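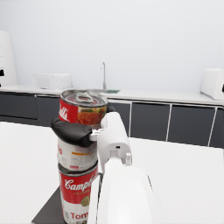

Golamdale Can Stack Sim Pack - Club License

Two-arm robot sim for school clubs, after-school classes, comp teams. Runs on the lab machines you already have. No hardware to buy, nothing to bolt down, nothing to sweep up.

One license covers one club, up to 22 seats. Student logins incl. Coach login incl. Works for one school year, renews in August.

What you get
Kitchen room, table, gray target mat, food cans and drink cans
Two-arm robot, white shell, hands swap between gripper and five-finger type (set it in the robot tab)
Head view, top view, side view
Block coding AND Python. Kids can switch mid project, the blocks convert over
50 starter tasks, easy to mean
Scoring for the Flukton Stack Challenge, junior and open divisions
Coach guide, PDF, 80 pages, print what you need

How a class runs it
First session, just drive the arms. Sliders, no code. Everybody knocks a can over, fine, hit reset. Second session, save a few poses and play them back. By the third most groups want to write a pick. Let them. Hands task comes after that, one can to the mat with the right hand while the left stays clear. Harder than it looks, grip too low and the can leans, grip too high and the fingers slide off the rim.

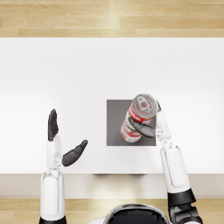

Oral Middle School robotics wrote in to say their kids spent two whole meetings on thumb position alone and asked for a slower playback speed, and that the reset button was the most used thing in the room. They also wanted the coach guide to have more on wrist angles. Slower playback is in the December update, quarter speed and half speed. Wrist chapter is longer now too.

Task sets
Set A - Reach and point. No contact.
Set B - Single can, table to mat.
Set C - Stacking. Two cans, then three. Labels don't matter for score, position on the mat does.
Set D - Two arms. Both hands have a can, neither one gets dropped.
Set E - Write your own. Students build a task and hand it to another team.

Sets A and B unlocked from day one. C thru E the coach unlocks, or turn on open mode and skip all that.

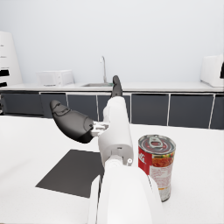
Kitchen room, gripper open, mat to the left of the arm.

Scoring
Runs are timed and saved. A run is 20 points for a clean stack on the mat, minus for drops, minus for hitting the table. Team can replay any run from any view. Coaches can export scores to a spreadsheet, handy for grades. Teams entering Flukton upload the run file straight from the scoring tab, no video neeeded.

Two-arm tasks score both hands. Students will want to move them at the same time right away. Have them do one, then the other, then overlap.
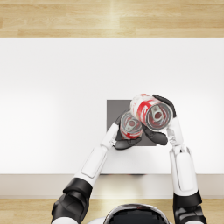 Most crashes in Set D are hand on hand, so turn on the contact warning for the first few tries. Beeps when the arms get close. Turn it off for comp runs, it's not allowed in open division.

Computer needs
Anything from the last few years. 8 gig memory OK, 16 better. Windows or Linux. Chromebooks work thru the browser version but shadows are off and top view is a bit slow.

Add ons (sold seperately)
Nurnau controller kit, two hand controllers and cable. Not required, kids like it.
Extra seats
Classroom poster set, joint names and views

Shipping / returns
Download only, license key comes by email same day if you order before 3 pm. School purchase orders OK. Key not opened, full refund. Opened, write us and we'll work it out.

Orders for fall classes, get them in by August, support line gets busy.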